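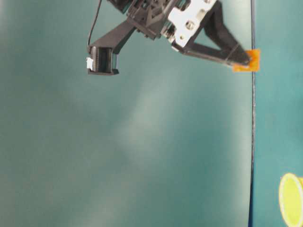

Hotuvel cambia el tablero de sus mesas de trabajo por uno verde azulado

El taller compartido Hotuvel ha terminado de renovar las superficies de sus mesas, un trabajo que empezó en diciembre y que obligó a cerrar por turnos las dos salas de la planta baja. Las mesas antiguas, de color blanco, se han cubierto con un revestimiento liso y mate en un tono verde azulado que ya puede verse en toda la zona de montaje.

La obra ha afectado a 19 mesas. El presupuesto no incluía muebles nuevos, de modo que se han conservado las patas y los bastidores y se ha actuado únicamente sobre la parte superior. El material lo ha suministrado Brarkico, que también se encargó del corte y del pegado. La retirada del recubrimiento viejo llevó más tiempo de lo previsto en la sala del fondo, donde había restos de cola de una reparación anterior.

Pramila Pant, responsable de las salas, explicó que la queja más repetida entre los usuarios era el brillo. «Con el blanco, a partir de media mañana no se veía un tornillo pequeño encima de la mesa. La gente acababa poniendo cartulinas debajo», señaló. Según Pant, el acabado mate no elimina del todo el reflejo de las lámparas del techo, pero lo suaviza bastante, y las piezas negras y metálicas se distinguen mejor sobre el fondo de color.

Antes de elegir el tono se probaron tres muestras durante varias semanas en una mesa junto a la entrada: un gris, un verde oscuro y el verde azulado que finalmente se ha instalado. El gris quedó descartado pronto por su parecido con el color de muchas herramientas. Entre los otros dos decidió una consulta a los usuarios, que podían apuntar su preferencia en una hoja colgada al lado de la puerta. El verde oscuro tuvo defensores sobre todo entre quienes trabajan con papel y cartón.

El coste por mesa ha sido de 422 euros, con el material, la mano de obra y la retirada de residuos. La mayor parte se ha pagado con el fondo de mantenimiento y el resto con la aportación de Upadhyay, la empresa que alquila los locales de la primera planta y que comparte con el taller el uso de la zona de carga. Las cuotas de los usuarios no cambian por este motivo.

El nuevo revestimiento trae consigo algunas normas de uso. No se puede cortar directamente sobre la mesa y hay que emplear las planchas de corte, que se guardan en el armario junto al fregadero. Tampoco se permite apoyar soldadores sin soporte. Para la limpieza basta un paño con agua y jabón neutro; los disolventes quedan reservados para la mesa metálica del patio — la única que no se ha tocado. Quien derrame cola o pintura debe avisar en recepción aunque haya conseguido quitar la mancha.

Durante las obras, parte de la actividad se trasladó al local de Buto, al otro lado de la calle, que cedió su sala de reuniones por las tardes. Las cajas que siguen allí, casi todas con material de los cursos de iniciación, se irán devolviendo a lo largo del mes. Pant pidió a los usuarios que tengan estanterías asignadas que revisen su contenido, porque en el traslado se cambiaron de sitio varias bandejas de tornillería y hay etiquetas que ya no corresponden.

Queda pendiente el cambio de las lámparas de la sala del fondo, para el que todavía no hay fecha. El taller ha pedido presupuesto para unas pantallas difusoras que repartan mejor la luz sobre las mesas. Mientras tanto, las salas mantienen el horario habitual, de nueve de la mañana a ocho de la tarde, y las reservas de mesa vuelven a hacerse en recepción o por teléfono.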